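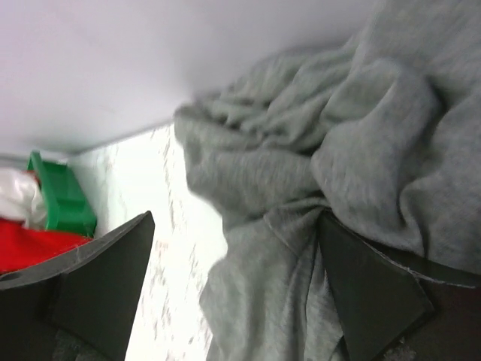
4. Setting up the timing gates

This section covers the Clandport timing kit as used for pony games, barrel races and small jumping rounds. It assumes that the console has been charged (Section 2) and that the arena plan has been entered (Section 3). Riders and ponies must be kept out of the arena until step 4.3 is complete.

4.1 Placing the posts

1. Mark the start line and the finish line on the ground. If one line serves for both, only posts A and B are needed.

2. Stand post A on the left of the line as seen by an approaching rider, and post B on the right. Post A carries the sender. Post B carries the reflector.

3. Set the posts no more than 10 metres apart. For lead-rein classes, leave enough width for the pony and the leader to pass side by side.

4. Slide the beam head up the post until it is level with the chest of the pony. The scale on the post is in centimetres. A setting of 80 suits most small ponies. Raise it for larger animals and tighten the collar by hand.

Note: Where a class contains ponies of mixed sizes, use one height for the whole class. Do not move the beam head between riders.

5. Fit the rubber caps to all three feet of each post.

CAUTION: Do not drive metal stakes through the feet. A post must be free to fall over if it is struck. Sandbags, guy ropes and tent pegs must not be used inside the arena.

4.2 Lining up the beam

1. Switch on post A. The lamp on the beam head shows red.

2. Turn the beam head slowly towards post B until the lamp changes to amber and then to green.

3. Lock the head with the black thumbscrew. Check that the lamp is still green after the screw has been tightened.

4. If the lamp flickers, wipe the reflector with a dry cloth and repeat from step 2. Arena dust on the reflector is the usual fault. Low sun directly behind post B can have the same effect, and in that case the two posts should be swapped over and the console set to REVERSE in the Line menu.

5. Repeat for the finish line, if it is separate. 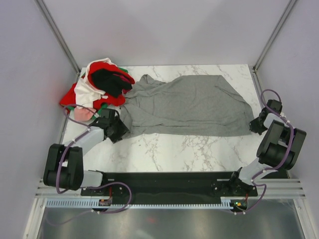 4.3 Pairing the posts with the console

1. Place the console on the judge's table, within 60 metres of the furthest post.

2. Press and hold LINK until the display reads SEARCH.

3. Enter the pairing code. The code on delivery is 1736. It should be changed before the first show, especially at grounds where two rings may be running at once. See Section 7.2.

4. Wait for the display to list each post by letter. A post that is missing from the list should be switched off and on again.

5. Walk through the start line. The clock should begin. Walk through the finish line. The clock should stop and the time should stay on the display until CLEAR is pressed.

6. Repeat step 5 three times. If any walk fails to start or stop the clock, go back to 4.2.

Note: The console ignores a second break of the same beam for two seconds. This prevents the tail or hind legs of a pony from being read as a new rider. The delay can be shortened for dog agility use but should be left alone for ponies.

4.4 Running a class

1. Choose the class from the list and press READY. The display shows the first rider number.

2. Give the start signal only when the lamp on each post is green.

3. At the end of the round, add any penalties with the + key. One press adds one second, or five seconds if the class has been set up under jumping rules.

4. Press STORE. The next rider number is shown.

If a post is knocked down during a round, the clock carries on running. Press HOLD and have the rider brought back to a walk before anyone enters the arena to pick the post up. Line up the beam again as in 4.2. The round may then be stored as a re-ride, and
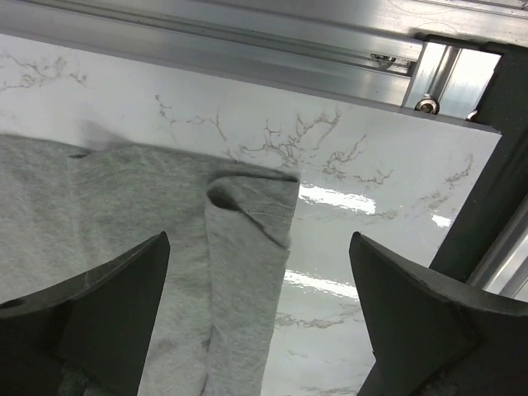

the first time is kept in the log with the letter R beside it. It does not count towards the placings unless the judge restores it through the Results menu. A hand-held stopwatch should be kept running for every round as a back-up, and its times written on the paper sheet supplied.

CAUTION: Do not ask a rider to jump or race through the line to test the beam. Test on foot.

4.5 Packing away

1. Switch off the posts before the console.

2. Brush sand from the collars and feet. Do not hose the beam heads.

3. Lower both heads fully and store the posts upright.

Section 4 revised Wednesday, October 23, 2019, by Jong-dae Hyun, Braltham. Replaces the sheet issued with kits in April.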